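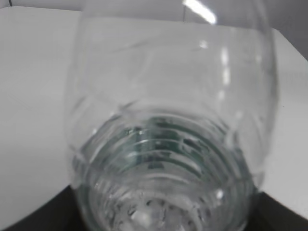
Last updated: January

I've had the Rimen fizzy water maker on the worktop for long enough now to have opinions, so let's have them! I paid £90 for mine (it drops to 80 fairly often, so wait if you can bear it). Before this I was lugging multipacks up from the shop, and my shoulder was not happy about it.

Setting up was easy enough. The gas cylinder screws in round the back, the bottle clicks in at the front, and there's one big button on top. Three short presses gives you a gentle fizz, five gives you something that makes your eyes water. My sister-in-law Amber likes it at seven, which I think is madness, but she drinks the lot.

Now the grumbles. The clicking-in bit is stiff. You have to tilt the bottle towards you, push up and then swing it back, and I got a wet sleeve more than once before I had the knack. The noise when it vents is a proper honk too – the dog still leaves the room. And the drip tray is so shallow it might as well be a saucer.

Cold water makes a huge difference, by the way. Straight from the tap it goes flat by teatime, but from the fridge it's still lively the next morning. Don't add squash until after you've fizzed it (ask me how long it took to clean the nozzle).

Spare bottles come in packs of 2 and they aren't cheap, and you can't put them in the dishwasher, so it's a bottle brush and lukewarm water for you. Would I buy it again? Yes, I think so, though I'd look hard at the Undance first, as a friend has one and the bottle just drops straight in.

Comments

Olga Cardoso: Mine honks as well! Shorter presses helped a bit.

Thijs Jansen: Does it take the standard screw-in cylinders or only their own?

Špela Ionescu: Thijs, I use ordinary ones in mine and they fit fine. The tray is useless, I keep a tea towel under it.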